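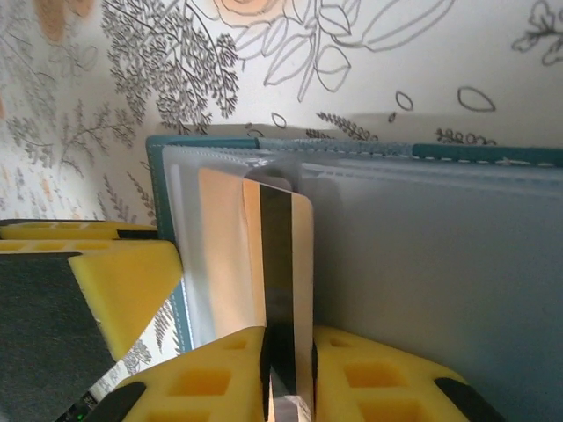
Anikó Dobos told us that we were changing the fingers far too late, and that by the time a card slips the contact edges have been bad for days. Her advice was to go by the number of grasps and leave the look of the parts out of it. We had been doing the opposite. The rest of this section sets out how the cell at Gornstead is kept in order, and how her remark changed the routine.

Print this page | E-mail this page

5.2 Upkeep of the two-gripper cell

The cell has two arms, each with a pair of yellow fingers and a small camera at the wrist. Most of the wear comes from the card task, in which one gripper handles a card at a clear-sleeved holder lying on a printed table covering. Figure 4 gives the wrist view with a card held upright between the fingertips. The load is taken by the thin black edges on the inner faces. The black pads on the outside of the fingers do not touch the card in this grasp and have never been replaced.

A card is a hard thing to hold for its size. It is stiff along its length and bends easily across it, and the sleeve pulls back when the card is drawn out. If one contact edge stands a little proud of the other, the card turns as the fingers close and catches on the lip of the sleeve. For some weeks we took this for a fault in the grasp point and kept shifting the target. Dezső Gulyás then swapped the left and right fingers over, and the card began to turn the other way. After that we stopped adjusting the software.

Figure 4. Wrist camera view during the card task. A pale peach card with a dark lengthwise stripe is held between two fingers at an open teal holder; part of a second gripper is at the left.

During the main run the cell made 2881 grasps. Under the old rule, fingers were changed when the operator thought they looked worn, and 74 grasps ended with the card turned or dropped. Most of these fell in the last part of a finger's life, although no operator had marked the fingers as worn in the log. We now wipe the contact edges every 100 grasps with a lint-free cloth and a little alcohol, and let them dry before the arm is released. The same stop is used to check both finger screws on each side. They do work loose, the lower one more often.

After a finger change the gripper is closed on nothing and its zero is set again. A spare card is then gripped and let go 20 times with the arm held still. If the card leans to the same side more than twice, the finger comes off and the seat is cleaned. Dust from the old edges collects there and is hard to see under the room lights. A finger put back on a dirty seat will pass the closing check and still hold the card crooked.

The camera needs less care. Its cover is wiped at the start of each day, and the cable is looked at wherever it bends near the wrist. We had one cable fail, in August, and it gave no warning beyond a few missing images. The clip that held it was the one supplied by Zumavitz, and we have since moved it further up the arm so that the cable has a wider bend.

The two grippers can come close together when both are working at the holder. Their safe distance was first set with new fingers on both sides and was not checked again when a longer pattern was fitted. We found a scrape on one finger and nothing in the log to go with it. The distance is now entered again whenever a finger of a different pattern goes on, even if only one side is changed, and the person doing the work signs for it.

Last updated: August

Search this site Enter keywords Go Advanced search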